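Flirisar Two-Arm Bench Cell: Photo Gallery
Skakley Equipment Services, Hastport
Page updated September 22, 2020

The Flirisar bench cell is offered by Skakley to colleges, training centers and company laboratories that wish to study handling and clearing tasks with everyday objects. The photographs in this gallery come from the bottle clearing exercise, one of the standard exercises supplied with the cell. Select a photograph to view it at full size.
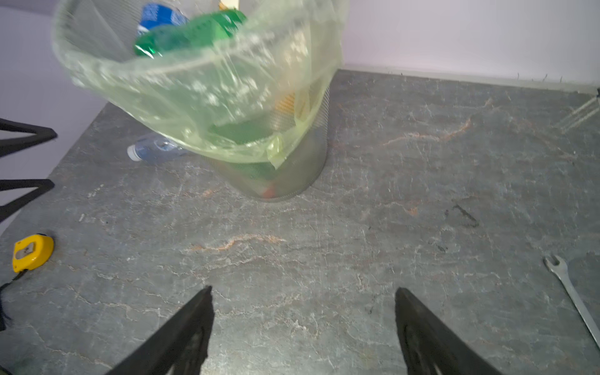 Wrist camera: lined wire-mesh basket, water bottle, tape measure and wrench.
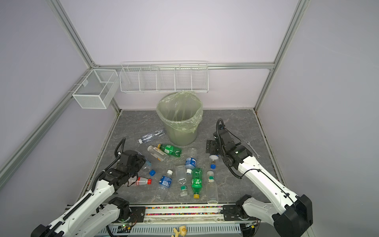

The bottle clearing exercise is intended for groups that have completed the introductory module and are ready to work with objects of uneven shape. Bottles are placed on the work surface by the operator, and the arms are used to pick them up and place them in a lined bin. Tools may be left among the bottles at the discretion of the instructor. Tools are to remain on the surface when the exercise ends, and a tool placed in the bin is entered on the record sheet as an error.

Crushed bottles may be used together with whole ones. Skakley recommends that all bottles be emptied and rinsed before use. Glass must not be used in the cell at any time.

What Is Offered

The cell is available for purchase or on loan. A standard loan runs for 13 weeks and may be renewed once, subject to demand. Each cell is supplied with two arms with grippers, wrist cameras, a fixed camera, a printed operator manual and the exercise binder. Bottles, bags and other consumable items are provided by the borrowing institution.

Delivery within the Hastport area is included in the loan fee. Institutions outside this area should request a quotation before submitting an application. The cell is set up by Skakley staff, who will also conduct a half-day orientation for up to six operators. Additional orientation places may be arranged at extra cost.

Recording and Data

Sessions may be recorded from the wrist cameras and the fixed camera together. Recordings are stored on a drive that remains the property of the borrowing institution. Skakley does not keep copies unless a written agreement is in place.

Institutions that choose to share their recordings are listed as contributors to the Wada collection. As of this update, the collection holds 527 sessions of the bottle clearing exercise, submitted by 21 institutions. Contributors may request access to the full collection. A session is accepted only when the recordings from all cameras are complete and the record sheet has been signed by the operator. Sessions in which an object was dropped, missed or left behind are accepted on the same terms as all others and should not be removed before submission.

Space and Site Requirements

The cell must be placed on a level surface in a room with steady indoor lighting. Direct sunlight on the work surface should be avoided, particularly when clear plastic objects are in use. A clear space of 600 millimeters is required on every side to which operators have access. A grounded outlet must be available within reach of the cell, and extension cords are not permitted.

Operators must keep their hands outside the work area while the arms are powered. Objects may be reset only after the arms have been switched off by means of the main switch.

Care of the Cell

Bin liners should be changed at the end of each working day. The work surface may be wiped with a damp cloth and mild soap. Solvents must not be used on the arms, cables or cameras. Worn gripper fingers are replaced without charge during the loan period when the worn parts are returned to Skakley.

Applications

Applications for the spring loan period close at the end of March. Forms are available from the Skakley front desk in Hastport and may be returned there or by mail. Applicants are asked to state the exercises they intend to run, the number of operators and the room in which the cell will be placed. Visits to view the cell in operation are by appointment only.

Photographs on this page may be reproduced for teaching purposes with credit to Skakley Equipment Services.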